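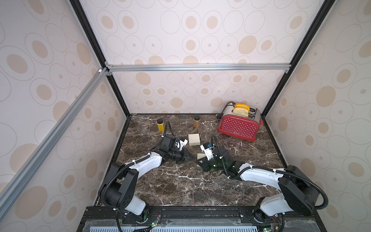
Breakfast and Company: progress report to the Kinyua Fund, covering the winter months

Dear Deirdre,

Thank you for being so patient while I pulled this together. I know I promised it for the start of February and it has slipped a little, mostly because the mornings have been so busy that by the time the last cup is dried and put away I am fit for very little except a sit down. That is a happy sort of problem to have, and I hope what follows gives you a fair idea of how your grant is being used at Flivness and what we would like to do with the rest of it.

How the mornings are going

You will remember that we began with one morning a week in the small room off the library, and that our hope was simply to get older people in the village out of the house and round a table before the day got away from them. We moved into the larger room in the autumn, and it has made all the difference. There is space for a pram or a walking frame between the tables, and people no longer have to stand up and shuffle sideways every time somebody wants the loo.

Over the period we served 177 breakfasts. I had written 75 in the original application as a cautious guess, so you can imagine how pleased we were when Mercy Makori added up the signing-in book and read the total out over the washing-up. Mercy did go through it twice, as I was certain she had counted a page from the summer by mistake, but she hadn't.

The food is still very plain: porridge, toast, eggs when we can get them at a good price, and fruit. We tried a cooked breakfast in the week before Christmas and everybody loved it, but it kept two of us at the stove for the whole session and we missed all the talk, so I think it will stay a once-a-year treat. The marmalade is given by Trevor Wainwright, and I should warn you that if you visit you will be asked for your opinion of it, and that he will be able to tell if you are only being polite.

Who is coming

Most of our regulars live alone. A few are looking after a husband or wife and come for the hour while a neighbour sits in, and they have told us that this hour is the thing they hold on to in the week. We have also had several younger parents join us after the school run, which we hadn't planned for at all. I was a bit worried it would change the feel of things, and it has, though mostly for the better. It is louder. One of the little ones has decided that a particular retired postman belongs to her and she will not eat her toast at any other table.

We have found it much harder to reach people out on the Plirnus road. The bus gets in too late for breakfast and too early for anything else. Salim Rotich has been bringing people down in his own car and won't take a penny for the petrol, but he can only carry so many, and he was poorly for part of January, when several people had to miss out. I would like to solve this properly before next winter and I come back to it below.

Money

We have spent most of the food budget as planned. Bread and milk both cost more than I had allowed, and I moved a small sum over from printing to cover it, as Faith Bakilana at your office kindly agreed on the telephone. The hire of the room was held at last year's rate, for which we are very grateful. There is £800 left in the equipment line. We had thought of spending it on new chairs, but the old ones have turned up some life yet after an afternoon with a screwdriver, and I would like to ask whether it could go towards transport instead.

What we would like to do next

Reta Community Cars have offered us a minibus with a driver on a trial basis, for 10 mornings, to do the Plirnus road and the two lanes behind the quarry. The money left over would pay for it in full. I think it would tell us once and for all whether people out that way would come if it were easy for them, or whether they would prefer us to bring something nearer. One lady has already told me that she wouldn't come down for the Queen of Sheba, but would happily have people in her front room, so we may end up doing a bit of both.

We would also like to start a little earlier. Half past eight suits the parents, but plenty of the older ones have been up since five and have had a breakfast of their own by the time we open. Eight o'clock would mean another key for the building, and I have asked about that.

If you are able to let me know about the equipment money before Easter, I can confirm the minibus with Reta, who are holding the dates for us. And do please come and see us. Any week will do, and there is parking behind the chapel if you don't mind a puddle.

With very warm wishes and many thanks from all of us at Flivness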